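Thread about table linen, because many people asked me after I moved to Gollela and started to sell secondhand kitchen textiles.

1/ I wash old tablecloths and tea towels for my small shop, Ferinlow. In September I bought a big lot, 700 pieces, and most of them had yellow fold lines. It is not dirt. It is old starch and old soap that stayed in the cotton.

2/ First step is only cold water. One night in the bathtub, no soap. In the morning the water looks like weak tea. Change it and wait again.

3/ Second step is oxygen powder in warm water. I use the one from Durkis, the plain one without perfume. Please no chlorine on linen, it makes the threads weak and after 5 washes you have holes.

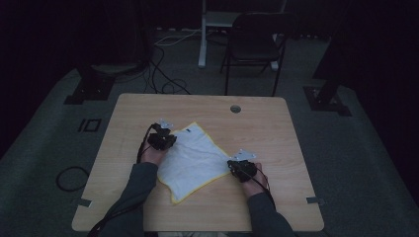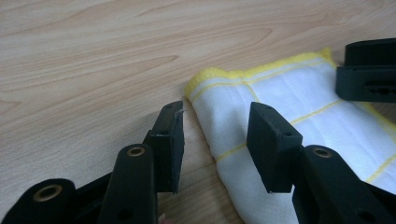

4/ Colored borders need a separate test. Wet one corner, press it on white paper, wait ten minutes. If the paper stays clean, the whole piece can go in the bath. For a white cloth with a yellow edge, like the one lying crumpled in the first picture, I would still test, and I would keep the water lukewarm. Red borders I never trust. I lost a very nice set like this.

5/ Drying: flat, or on a line in the shade. Sun is good for all-white pieces but it eats the colors. Iron when it is still a little damp, from the back side if there is embroidery.

6/ Somebody asked about the price. A washed and ironed towel takes me much more time than the money says. The man at the Gkikas market sells them unwashed and very cheap, and if you have patience, buy there.

7/ Rust spots are another story. Lemon juice and salt, then rinse a lot. If it does not go after two times, I leave it and sell the piece as a cleaning rag.

8/ Next I will write about wool blankets, I still have two wet ones in the hall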